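FOR IMMEDIATE RELEASE
April 23, 2023

Sulgate Tenants March on City Hall, Are Asked to Use the Other Door

SULGATE — Residents of the Borkowska and Wanard housing blocks marched on Sulgate City Hall this morning to protest a water rate increase that was announced in a footnote. The Sulgate Tenants' Union counted 514 people through the gate of the old fish market, where the march began. The city has not offered a figure of its own, having first described the crowd as "a queue."

The march reached the front steps shortly before noon. A clerk came out and explained that petitions are received at the side entrance. The crowd went to the side entrance. A second clerk explained that the side entrance is for deliveries. After a short discussion, the petition was classed as a delivery and signed for.
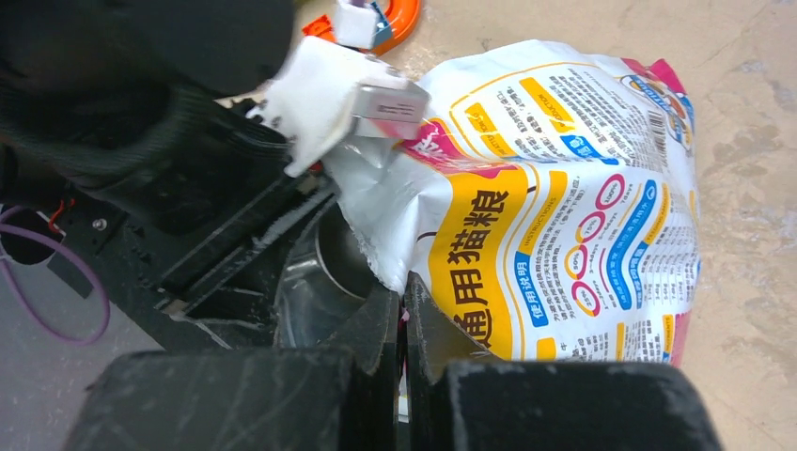 Photo: Sulgate Tenants' Union / free for press use with credit

The petition asks for 3 things: that the new water rate be suspended until it has been debated in open session, that the council publish its contract with the utility operator Trutanov, and that future increases be printed in type a person can read without going outside.

Under the new schedule, a household in either block will pay 226 crowns a month for water, up from 140. Tenants learned of this from page 38 of a budget annex posted online during the October holiday, and most of them learned of it from each other. The council has said the consultation period was open to everyone. It closed before the annex went up.

"We were told we'd had every chance to object," said Wiesława Lis, chair of the Tenants' Union. "I asked when that was. They're looking into it."

The council's public statement, issued while the crowd was still outside, says the city "welcomes engagement at the appropriate time and through the appropriate channel." The union has written back asking for the time and the channel.

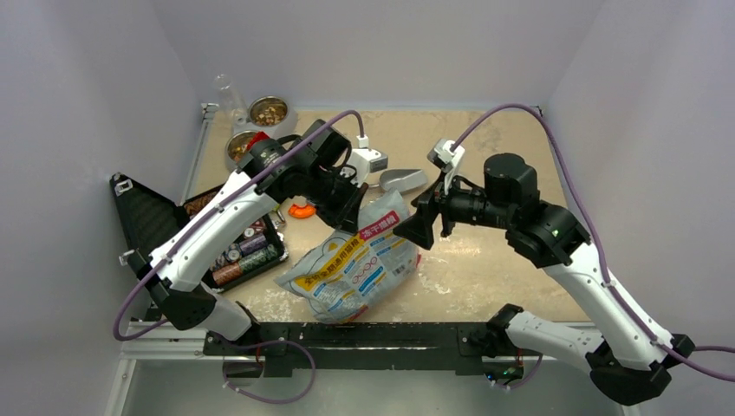
Two white arms over the work surface.

Police closed Market Street for the length of the march and reopened it in the early afternoon. The union reports no arrests and one warning, given to a man with a trombone.

Seon-mi Hong, who represents the Wanard block on the union's board, spoke from the steps after the petition was handed over. She read the footnote aloud in full, including the part that refers the reader to a second footnote, and was asked by the crowd to read it again.

"I have lived in Wanard for eleven years and I have never had water above the fourth floor in the evening," Hong said. "If they want to charge more for it, I'd like to meet it first."

The union has requested 300 seats at the next council session. The public gallery holds 40. The council has been invited to suggest a larger room, and the union has offered the fish market, which has good acoustics and drains.

Copies of the petition and of both footnotes, enlarged, are available from the Tenants' Union office in the Borkowska block, ground floor, second door past the mailboxes. The bell does not work — please knock.

Press contact: Wiesława Lis, Sulgate Tenants' Union

###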